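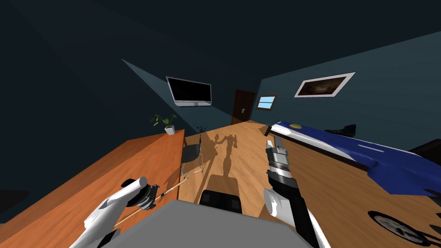
Since our last report in August we have moved the greater part of our demonstration work into simulation, and I am glad to say it has gone better than I dared promise you when we sat down to plan the year. The Morelli rooms, as we call our set of simulated home interiors, are now the first place any new operator learns to drive the two arms by remote control. We furnish them like places people live in, with a desk and chair, a television on the wall, a potted plant, and a good deal lying about on the floor (a shoe, a bicycle wheel and so on), and the operator works from a view that looks down over the robot's own body. One of the tasks that has taught us the most is the long stick, held in the left gripper with the right arm free. It sounds like nothing at all, but a long thin thing in the hand changes how a person has to think about reach, and the tip wanders toward furniture long before the gripper does.

You asked in your last letter how many demonstrations we now have. The count stands at 400 accepted recordings, and it took more than a few long evenings to get there. Of those, 90 are stick tasks of one kind or another: touching a named spot on the floor, passing the stick from one hand to the other, and laying it down along a line. The rest are reaching, pushing and two-handed lifting, which we described at some length last time and which I won't go through again, except to say that the two-handed lifts are still our slowest sessions and that people come out of them wanting their tea.

We did change the way we teach newcomers. In the summer we were handing them a written sheet and letting them get on with it, and the recordings that came back were full of stops and small corrections. Now each person spends 40 minutes with an experienced operator before anything is saved. For the first part they only move the arms around in the air and get used to the delay, and after that they pick something up and put it down again until they stop watching their own hands. I was a little worried about the hours this would cost us, and it has cost some, but the recordings are so much smoother that we throw far fewer of them away. I would ask you to let us keep this arrangement through the next period, even though it was not in the original plan.

The Carnus control software has had two updates. The first fixed the trouble with the wrists, where a quick turn by the operator could come through as a jerk in the arm. The second lets us play a demonstration back from the operator's view and mark the moment where things went wrong, and everyone has taken to it with real enthusiasm!

I should be open about what is behind schedule. Moving from the simulated rooms to the real arms at the Brundari site was meant to begin this fall, and it has not begun. The mounting plates came late, and once they came the holes did not line up with our bench, so they have gone back to be drilled again. We have also found that operators trained only in simulation tend to grip too hard at first, and we want a short practice course ready on the real arms before we record anything there.

Spending is at 96 percent of what we had budgeted up to this point, with the small difference coming from travel we did not make to Brundari. With your agreement we would like to put that toward a second set of hand controllers, as the present pair is in use nearly all day and one of the triggers is getting tired.

Our work for the coming months is the practice course, the first real-arm sessions once the plates are back, and a fresh group of stick tasks in more crowded rooms. You would be very welcome to visit and have a try at the controls yourselves, and we can arrange that at whatever time suits you.

With warm thanks for your patience and support,
The Zirnar project team
2018-12-05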